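Part 3: Wiring the light sensor and closing up the lantern

Last updated 01/07/2021

By now you should have the charging board glued into the base and two leads poking up through the hole in the middle. If your leads are shorter than your thumb, go back and splice on some extra wire before you start. I didn't on my first Kiltus lantern, and I ended up soldering inside a jar!

1. Switch the battery off, then pull the plug from the charging board too. I do both, every time.

2. Bend the legs of the light sensor outward and slide a bit of heat-shrink over each one. Leave the last quarter inch bare.

3. Solder one leg to the pad marked S and the other to ground. It doesn't matter which goes where (a light sensor works either way around).

4. Solder the 1,000 ohm resistor between S and the positive pad. Everaldo Prado wrote in to say he used a bigger one and his lantern came on in the middle of the afternoon, so stick with this value to begin with.

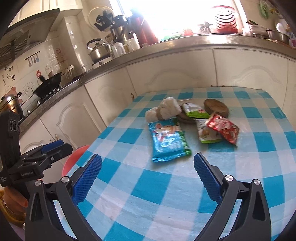 5. Plug the battery back in, switch on, and cover the sensor with your finger. The LEDs should fade up over a second or two. If they flicker, touch up the joint on S — it's nearly always that one.

6. Push the sensor up through the small hole in the lid and put a dab of clear silicone around it. Keep the silicone off the face of the sensor.

Caution: Let the silicone cure overnight with the lid off. The fumes get trapped in there otherwise and fog up the inside of the jar.

7. Screw the lid down by hand until the gasket just starts to bulge. No pliers, please — I've cracked two lids that way.

Note: If you bought the older Derdale board, the S pad is labeled L and sits on the underside. Everything else is the same. You can run up to 8 LEDs from either board, but I like 3 for a porch.

Hanging brackets are in Part 4.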